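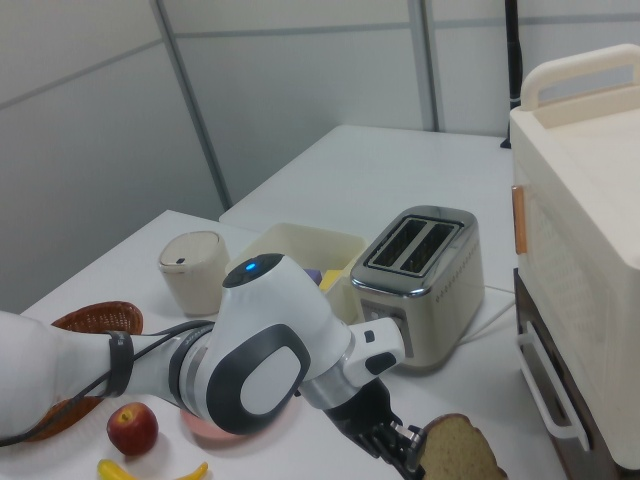

Encarnación Montes

Sketdale Bread Diaries: data card and notes for users

Summary

The Sketdale Bread Diaries record how bread was bought, kept, eaten and thrown away in 106 households in the town of Sketdale. Each household kept a written diary for 25 days. The diaries were typed up, checked against the paper originals and released as a set of plain tables under the name Broltis. The present release is version 3 and replaces all earlier ones.

The collection is intended for people who study food waste, household spending and daily routines. It may also be of use to teachers who need a small, tidy set of tables with real gaps and real spelling mistakes in it.

Contents of the release

households: one row for each household, with the number of adults and children, the type of dwelling and whether there is a freezer.

loaves: one row for each loaf or packet brought into the home. Rolls, flatbreads and crumpets are included. Cakes and biscuits are left out, although a few fruit breads fall on the line between the two and have been kept in.

uses: one row for each occasion on which bread was eaten or put to another purpose. The "how" column takes one of a fixed set of values: plain, toasted, fried, sandwich, cooked into a dish, fed to animals, other.

discards: one row for each occasion on which bread was thrown away, with the reason in the diary keeper's own words.

All files are comma-separated text in UTF-8. The first line of each gives the column names. Rows are joined by the household number and the loaf number, and the loaf number starts again from one in each household. Users who join on the loaf number alone will get wrong results without any warning.

How the diaries were kept

Households were invited by letter. Each received a printed diary, a pencil and a set of kitchen scales. The diary was to be filled in at the end of the day by one named person, and the same person was asked to keep it throughout. Where the diary passed to someone else, the column "keeper_changed" is set to yes.

Weights are in grams. Diary keepers were asked to weigh a loaf on arrival and to weigh whatever was thrown away. They were not asked to weigh single slices. Slice counts are therefore counts and nothing more, and a slice cut at home from an unsliced loaf may be much thicker than one from a packet. The column "sliced_by" shows which is meant.

The fieldwork took place in February. Readers should bear the season in mind when looking at toast, soup and bread pudding, all of which are likely to be less common in summer.

Typing and checking

The diaries were typed up by Chaiwat Suwannarat and Lertchai Suwannarat, working separately. Their two versions were then compared line by line by Esben Kragh, who settled every difference by going back to the page. Where the page itself could not be read, the cell has been left blank and the row carries the mark "illegible".

Spelling in the free-text columns has been left as written. Names of people, shops and pets have been replaced with a single capital letter.

Known problems

Toasting is under-recorded in the first days of many diaries. The opening page of the diary asked what was eaten "with or on bread", and several keepers took this to leave out toast with nothing on it. The wording was corrected by a slip of paper sent to every household. Rows written before the slip arrived carry the mark "before_slip".

Crusts are treated unevenly. Some keepers entered the end of a loaf as a slice, some entered it as waste even when it was later made into crumbs, and some did not mention it at all. No attempt has been made to correct for this — any rule we tried did more harm than good to the households which had been careful.

Frozen bread can appear to vanish. A loaf put in the freezer near the close of the diary has no later rows, and should not be counted as eaten or as thrown away. Such loaves have "status" set to open.

In 4 households the scales were found to be faulty on return. Their weights are kept in the tables but marked "do_not_use". The counts from the same households are sound.

What the data should not be used for

The households chose to take part, and all of them live in one town. The figures should not be scaled up to a region or a country. Nor should they be used to compare shops or bakeries, as brand and shop names were removed before release and any attempt to recover them is a breach of the terms below.

Changes since the last version

The "how" column now separates fried from toasted. Duplicate rows caused by a page being typed twice have been taken out of the uses table. The mark "before_slip" is new — earlier work on toasting should be run again with those rows set aside.

Terms of use

The tables may be copied, changed and shared for teaching and for research, provided that the source is named and this card is kept with them. Commercial use needs written consent from the Sriwong Food Records Office.

Suggested wording for citation: Montes, E., Sketdale Bread Diaries (Broltis), version 3, Sriwong Food Records Office, Fikenport.

Contact

Questions about the tables should be sent to Vichien Pongsiri at the Fikenport reading room, where the paper diaries may be seen by appointment. Errors should be reported with the file name, the household number and the loaf number.

Card last revised: Tue 17 December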